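Women and Property in the Clakness Manor Rolls
Term project report, medieval history

Aim

The project set out to find how often women appear as holders of land in the court rolls of the manor of Clakness, and on what terms they held it. The rolls are kept at the Plerner Library, which has put an English abstract of them online. I worked from the abstract and not from the Latin.

Sources

The abstract has 1,418 entries. Many are fines for brewing or stray animals and were left out. I kept any entry in which land changed hands or a claim to land was heard. The neighboring manor of Jellmont has rolls too, but only 3 membranes survive and they are badly stained, so I used them for spellings and nothing else.

Method

Each land entry went into a spreadsheet with the holder's name, the kind of holding, the rent or fine, and the relationship to the previous holder where one was given. Names were a problem. The Mirani family appears under several spellings, and a widow may be listed by her own name in one court and as "relict of" in the next. I joined two entries only when the holding matched as well as the name.

Findings

Widows make up most of the women in the land entries. By the custom of the manor a widow kept her husband's holding for life, or until she married again without leave. In 18 cases the widow paid a fine to remarry and the new husband was entered as tenant beside her. Daughters inherited when there was no son – the land was then split equally between them, and one sister often bought out the others within a few years.

Single women who bought land outright are rare. The clearest is Mirani land, an acre and a half by the mill, taken up by an unmarried daughter while her father was still living. She sold it at the October court and does not appear again.

Limits

The abstract leaves out the witnesses and shortens the longer disputes. There is also a gap after the plague years – two rolls are missing – so nothing can be said about how quickly empty holdings were filled.
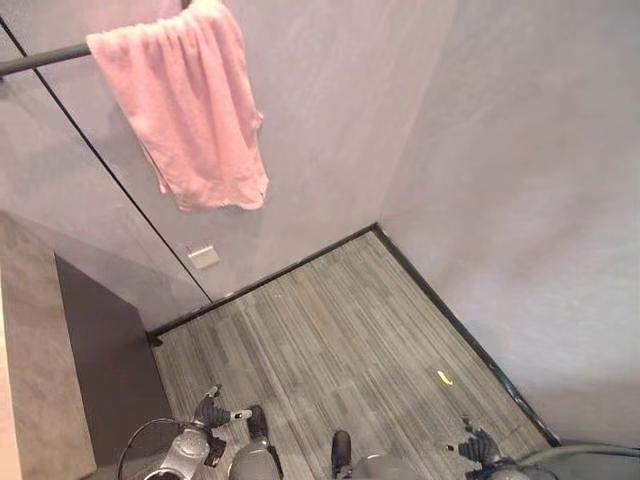
Note: The two missing rolls were found misfiled with the Jellmont accounts and are now listed in the catalog. They haven't been abstracted yet, but you can ask to see them at the desk.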